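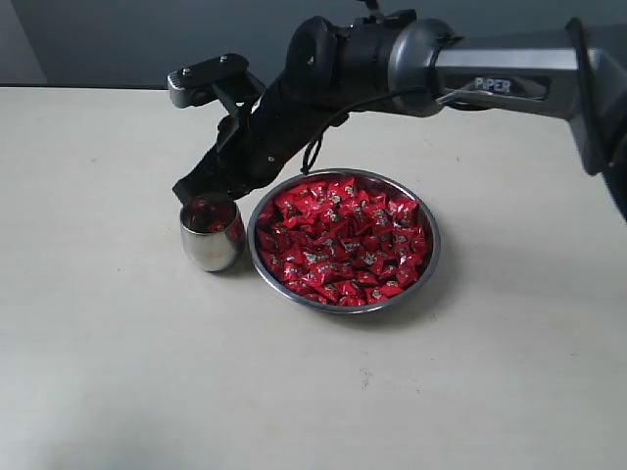
Caring for Stainless Steel Bowls and Light-Colored Tabletops

Stainless steel bowls get used for everything: mixing dough, washing greens, holding fruit, holding candy when company comes. They last for decades if they are treated reasonably well. Most of the trouble people have with them comes down to water spots, rust specks and scratches, and most of that can be fixed in a few minutes.

Daily washing

Warm water, a drop of dish soap and a soft sponge will do for nearly everything. Wash with the grain if you can see one. On a polished bowl there is no visible grain, so go around in the same direction each time and the fine marks will blend together.

Rinse well. Soap film dries to a dull haze that looks like wear. If your bowl has gone cloudy and you only bought it last April, try a second rinse in hot water before you do anything else.

Dry it right away with a cotton towel. Air drying is what leaves the spots, especially where the water is hard. Pay attention to the rolled rim. Many bowls have a small gap under the rim where the steel is folded over, and water sits in there and runs out later onto the shelf. Turn the bowl upside down on a towel for a while after drying the rest.

Water spots and rainbow marks

White spots are minerals. Wipe them with plain white vinegar on a cloth, wait a minute, rinse and dry. The blue and gold rainbow marks that show up after heating are harmless and come off the same way. Stubborn ones may need a second pass.

Don't leave vinegar standing in a bowl overnight. The same goes for salt water, pickle brine and tomato sauce. Salt is the worst of them. It makes tiny pits in the surface that can't be polished out.

Rust specks

Stainless steel can rust a little. Usually the specks come from something else, such as a steel wool pad, a cast iron pan stacked on top, or a can left in the sink. Make a paste of baking soda and water, rub it on with a damp cloth, and rinse. If that doesn't work, use a powdered cleanser made for stainless steel. Keep chlorine bleach away from it entirely.

Scratches

You can't remove a deep scratch at home. Light ones fade into the general finish with use. Avoid using metal whisks and electric beaters in a bowl you want to keep shiny. I keep two sets: an old Makik nest for the mixer, and a wide Lilier bowl that only goes on the table.

Stacking

Bowls of nearly the same size will lock together when stacked wet. If that has happened, fill the inner one with ice water, stand the outer one in warm water, and twist after a couple of minutes. Don't pry with a knife. A folded paper towel between bowls stops them from sticking and saves the finish too.

Using a steel bowl for candy

Wrapped candy can go straight in. Unwrapped hard candy is a different matter. It pulls moisture from the air and glues itself to the metal, so line the bowl with wax paper or put it out in small amounts. Chocolate does best out of direct sun. A metal bowl in a sunny window warms up faster than glass or china does.

A shallow bowl is easier for people to reach into than a deep one, and it shows off the candy better. Fill it to a little below the rim. A heaped bowl spills the first time someone goes looking for a particular flavor. 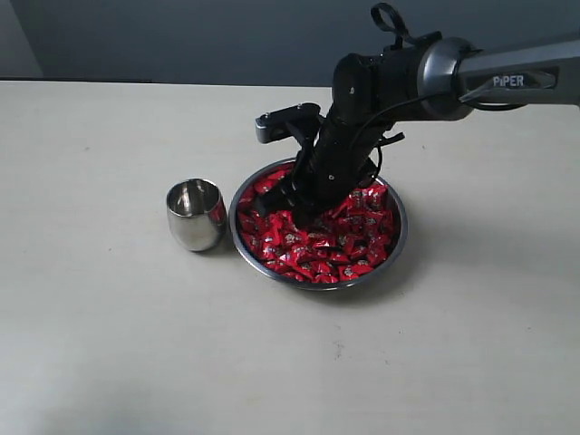
Teófilo Inga: I would add that the candy bowl should be washed between fillings even when everything in it was wrapped. Mine looked clean, but I wiped the inside with a white cloth and it came away sticky. Hands go in and out of it all day. I do it every time the bowl runs low and it takes no time at all. Also, a felt pad under the bowl keeps it from skating around on a slick table.

The felt pad is a good idea. Cork works too, though it sheds crumbs as it gets old. Whichever you use, lift it up once a week and wipe underneath. Grit that gets trapped under a pad will scratch a table much worse than a bare bowl will.

Light-colored tabletops

Cream and off-white tops hide dust and show everything else. Coffee, tea, turmeric, red wine and berry juice all need to be wiped up at once. For what's left behind, start with the mildest thing and work up.

First, dish soap and warm water on a soft cloth. Next, baking soda paste, left on for five minutes and wiped off without scrubbing. Last, a cream cleanser, tested on the underside or a back corner. I use the Neltby one, but any fine cleanser without bleach will do. Always rinse afterward with a clean damp cloth. Leftover baking soda dries to a chalky film.

On painted or varnished wood, skip the paste and stay with soap and water. On natural stone, don't use vinegar at all, since acid dulls the surface.

Gray marks from metal

If you find gray or black lines on a pale table, look at them closely before you decide it has been scratched. Very often the line is metal that has rubbed off the foot of a bowl or the bottom of a pan. Run a fingernail across it. If the nail doesn't catch, it is probably a metal mark, and cream cleanser will usually take it off in a few light strokes. A clean pencil eraser will sometimes do for a faint one.

To keep them from coming back, feel around the bottom of the bowl for a burr or rough spot. Fine wet-and-dry sandpaper, used wet, will smooth it down. 2,000 grit is plenty for a small burr. Rinse the bowl thoroughly afterward and wipe it until the cloth comes away clean.

Sticky residue

Price stickers on the bottom of new bowls are a nuisance. Warm the sticker with a hair dryer and peel it slowly from one corner. Rub what remains with a few drops of cooking oil, leave it ten minutes, then wash with dish soap. The same method works for candy wrappers that have stuck themselves to a table, but go easy with the hair dryer on a finished surface and keep it moving.

Cloths

Keep the table cloths and the bowl cloths apart. Fabric softener leaves a coating on cotton that streaks polished steel, so wash your drying towels without it. Old Grigaitė linen towels are very good for the last wipe. They leave no lint, and they only get better with age. Microfiber is fine too as long as it has no grit in it. Shake it out first.

Questions about bowls with copper bottoms or enamel linings belong on the cookware page, where Laine Strazds has written up both.

Page last updated September 3, 2020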